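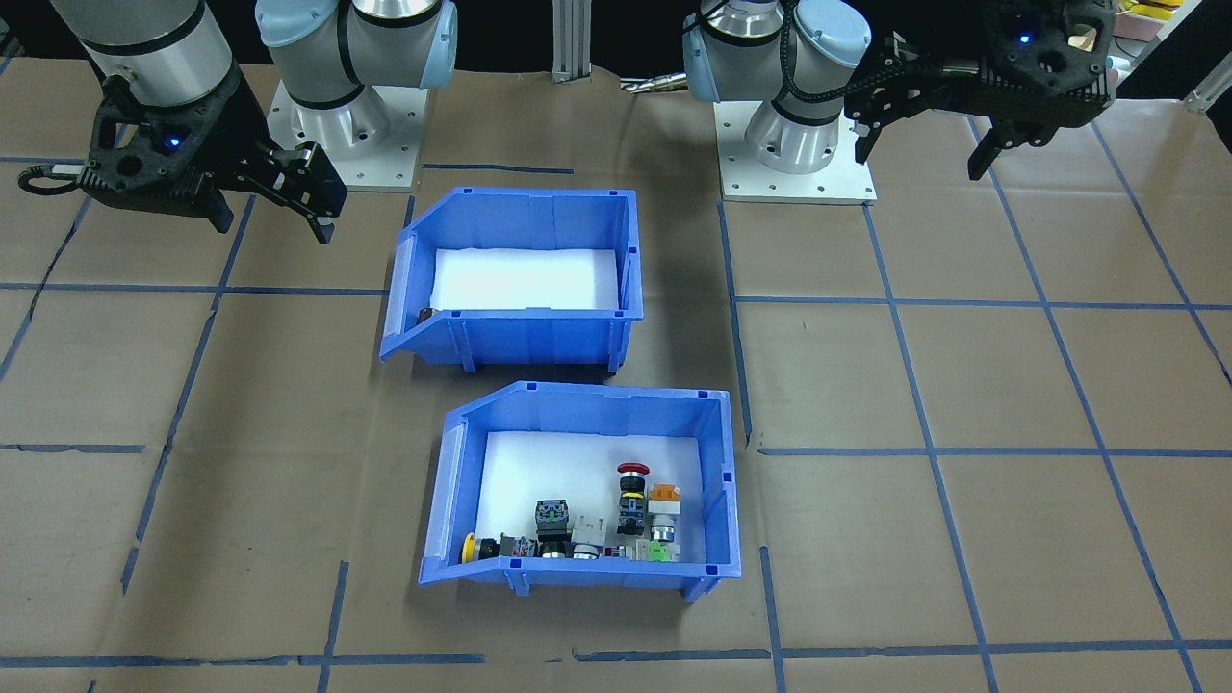

Linepack is the gas held inside a transmission pipeline at any given moment, and most of what a control room does overnight is manage it. The pipe is both the route and the store. Put more in at the inlet than leaves at the outlet and the pressure climbs; do the reverse and it falls. I find it easiest to think of the line as a row of segments, each with its own pressure and its own small inventory, much as blue tape divides brown kraft paper into a grid. Gas moves from one segment to the next according to the pressure difference between them, and the arithmetic is done segment by segment.

I have been rebuilding my old linepack spreadsheet for the Hilline lateral, the branch that runs from the Stirnov compressor station to the Kobori offtake. The first version treated the whole branch as a single vessel at average pressure. That is good enough for a daily balance and poor for anything shorter. When Kobori ramps up at 6 in the morning, the pressure at the far end drops well before Stirnov sees any change, and a single-vessel model cannot show that.

The new version splits the branch into 9 segments. Length, internal diameter and ground temperature are fixed for each one. Pressure is the only thing that moves. I run it at half-hour steps for 48 hours, and each step takes the closing pressures of the one before.

Two things went wrong. The first was compressibility. I had used one constant value for the gas throughout, copied from a design sheet, and it overstated the inventory at the low end of the pressure range. Nobuhle Oosthuizen spotted it when she checked my closing balance against metered flows. Each segment now looks up its own value from a table.

The second was elevation. The branch climbs 200 metres between the river crossing and the Plarkirard valve site. Gas is light, but at transmission pressure it is not so light that the climb can be left out. Adding the static term moved the calculated pressure at Plarkirard by a little under 2 bar - more than I expected, and enough to explain a mismatch I had been blaming on the transmitter.

Minoru Shibata has asked whether the sheet could handle a compressor trip. It can, badly. Half-hour steps are too coarse for the first few minutes, and shorter ones make the sheet unstable unless the segments are handled differently. I intend to try an implicit scheme next, probably on Saturday, starting with the section downstream of Plarkirard.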